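Dristley Adult Learning
Home | Courses | Handouts | Timetable | Contact

Setting and Clearing a Small Table
Notes to go with session 2, November 2019

Okay, so last time we did shelves and I talked far too long about shelves. This week is cups, and the table they live on! I've typed up what I said (plus the bits I forgot to say), so please don't worry if you missed the second half.

Start with everything on the table at once. I mean it, all the cups you own that would fit, on their sides or upside down or however they come out of the cupboard. Don't line them up nicely yet. You want to see the whole mixed family before you decide who stays, and it's much easier to be fair to a mug when it's sitting next to its rivals. Mine is always a jumble of glass, wood and plastic, with one or two things that wandered in from the pantry. 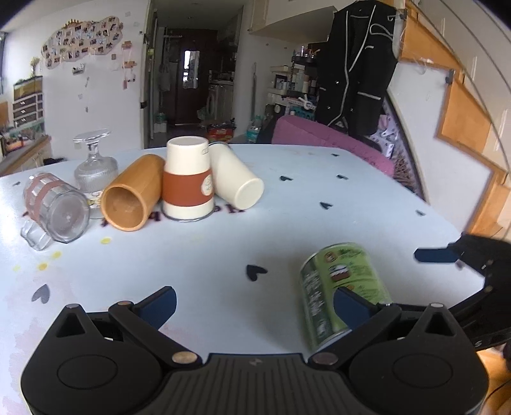 Uzor wrote back after the September session to say that sorting by material was a waste of time in a small home, and that the only sort worth doing is by how often you drink from the thing. Fair point! I still like doing material first, for washing reasons, but if you've only got one shelf then go by use and skip my way completely.

My way goes like this. Glass goes together, and anything with a handle or a stem gets the most elbow room. Wooden cups get their own spot, because they shouldn't sit in the sink with the rest (quick rinse, towel, done). Plastic can go anywhere, so it goes last and fills the gaps. A cup with a sleeve or a band around it counts as two things. Slide the sleeve off if it comes off, wash the cup, dry both, and put them back together – I skipped this for years and the inside of a sleeve can get pretty grim.

Upside down or right way up? We argued about this for ages. Rim down keeps the dust out, but the cup has to be bone dry first or you trap the damp. On its side is fine for sorting and bad for storing. Things roll.

Then cans. Any can that turns up among the cups gets picked up and checked before you put it anywhere. Is it open? Is it empty? If there are directions printed on the label, read them before you toss it, particularly if it's a baking or dessert thing you bought on a whim and might want to make again. Copy the steps on a card. I have a whole box of cards. 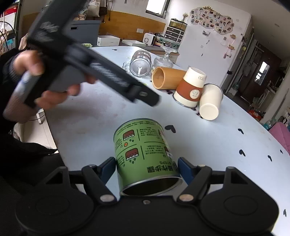

Can I keep an empty can as a pencil cup?
Wash it well and run a dry cloth around the rim first, and if you feel anything sharp, recycle it.

Last job is the tabletop itself. If yours has stickers or lettering on it, wipe gently along the edges of each one and never scrub across, or the corners lift and collect crumbs forever. For old marks I use warm water with a drop of dish soap, left for about 13 minutes under a damp cloth, then wiped off. Some marks stay. Mine have.

For next time, pick one shelf or one table at home and do the full sort, then write down what you kept and where it went. Half a page is plenty, 300 words at the very most. We're in the Zolirbridge room again, so bring a dish towel and one cup you can't make up your mind about.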